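Why do desks get messy?

Paper scraps can't walk. They wait on the desk, looking innocent, until a hand turns up. Hold the bin against the edge, tip it a bit, and sweep. 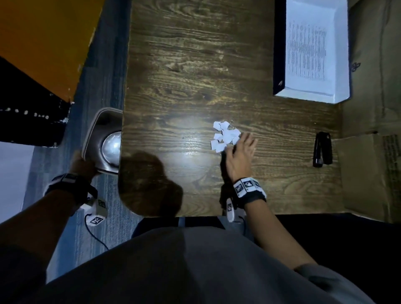 Torn bits are hard to pinch one by one, so use your whole hand like a broom. Your sleeve also works, but your mum may have views.

Whole sheets are fussier. A stack likes to slide about and poke its corners out.

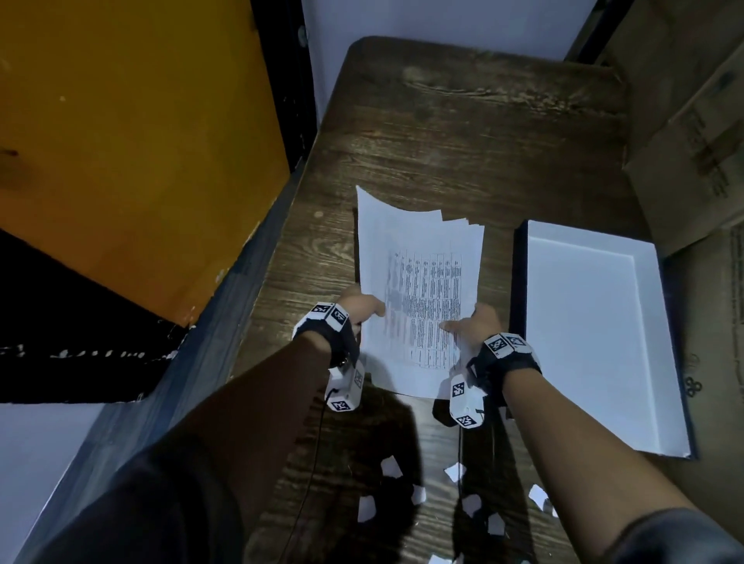
Stand the pile on its edge and tap it on the desk. Turn it and tap again. Eight taps is plenty, 500 is showing off.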